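Clear-table rule

The clear-table rule is a bit of good practice for testing two-armed robots on sorting jobs: before a run starts, the table holds the trays, the part, and nothing else. I first met it in the Steltley handbook, where Dilek Gökçe gives it a whole 2 pages (she really likes it!), and I've used it ever since, mostly in simulation.

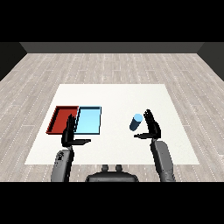 Sorting setup in simulation: red and blue trays, one blue cylinder, both hands open.

The Dralto version adds that both hands should start in matching poses, and I think that's a great habit. Pongsak Rattanakul would go further and fix the tray positions too, but Adugna users like to shuffle them between runs, and so do I. My own log is up to 3705 runs, all kept with their start poses.

See also: Start pose; Tray layout; Steltley handbook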